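Keeping Dust Down in a Small Home Office

I used to dust my office the way my grandmother dusted her parlor, with a big feather duster and a lot of enthusiasm, and all I ever did was move the stuff from the shelf to the rug and back again! These days I go top to bottom, a little at a time, and the room stays nice for much longer.

Start with the curtains and the tops of the bookcases. A barely damp cotton cloth (old T-shirts are wonderful for this) picks up far more than a dry one. Work your way down to the desk, then the chair legs, and leave the floor for last. If you have a printer, keep a pillowcase over it when you aren't printing.

My neighbor Consolacion Sebastian swears by a soft paintbrush for keyboards and lamp shades, and I have to say she won me over. Hers cost 3 dollars and has lasted five years. Tip the keyboard over a sheet of newspaper first, give it a gentle tap, and then brush between the rows.

For the computer, shut it down, unplug it, and wipe the vents before you even think of opening the side. Once it's open, go easy with canned air, in short puffs, and hold the fan blades still with a finger.

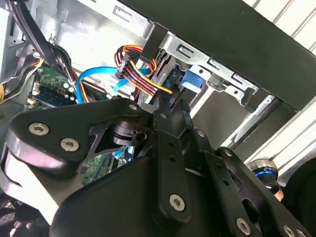 Filed under: Cleaning, Home Office

Oh, and wash those cloths without fabric softener, please! It leaves a film that smears on glass. I do mine every April along with the curtains, and more often if the windows have been open.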